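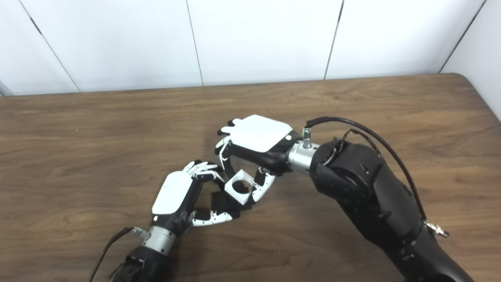
White block with the round hole, black rectangular piece just below it.

Shop > Weseo blocks > Questions
Search questions... Go

Blocks and pieces, the usual questions

What comes in a bag?
White blocks and black pieces, mixed. Small bag is 66, big bag is 400. Packed by weight in Nultley so you may get one or two over. If you're short, write to us with the number off the label.

Do all the blocks have a hole?
The square ones, yes. Round hole, same size on every block in the set. The solid ones are sold separately under Um, ask if you can't find them.

What goes through the hole?
Dowel, cord, a pencil if it's a thin one. Dowels are not in the bag. Floltia rods fit but snug, so twist, don't push.

Which way up does the block go?
Either. Hole facing you or hole facing up, depends what you're building. The sheet shows it facing up for the base row, sideways after that.

And the black ones?
Fillers. They sit between blocks or underneath. Lay them out flat first and bring the block down onto them, much easier then sliding one in later.

One hand or two?
Two for the first few rows. Hold the block a little off the table, line up, let it down. After that the row stays put by itself.

What surface is best?
A plain table, wood is fine. Not carpet, not a tablecloth, everything leans. Glass works but it's slippy.

Will they scratch my table?
Haven't had a complaint. Put paper down if it's a good one.

Do I need glue?
No. If you want a thing to stay built, a dot of white glue at the corners, leave it overnight. Keep glue out of the hole.

My black piece won't fit.
Check for a burr along the long edge. Fine sandpaper, 2 strokes, try again. Still tight, send it back and we'll swap it.

Can I wash them?
Warm water, drop of dish soap, towel dry. No dishwasher. White ones show pencil marks, a regular eraser takes most of it off.

Age?
Not for kids under 4. Small parts.

Do you sell single blocks?
Not right now. We did until November but posting them one at a time was costing more than the block. Might come back.

How long is shipping?
Around 4 days from Nultley. Big bags go out seperately from small ones, even on the same order.

Returns?
Opened bags are ok if they're complete. Count them back in please.

Filed under: Blocks & Bits, Help, Weseo
Updated July 2019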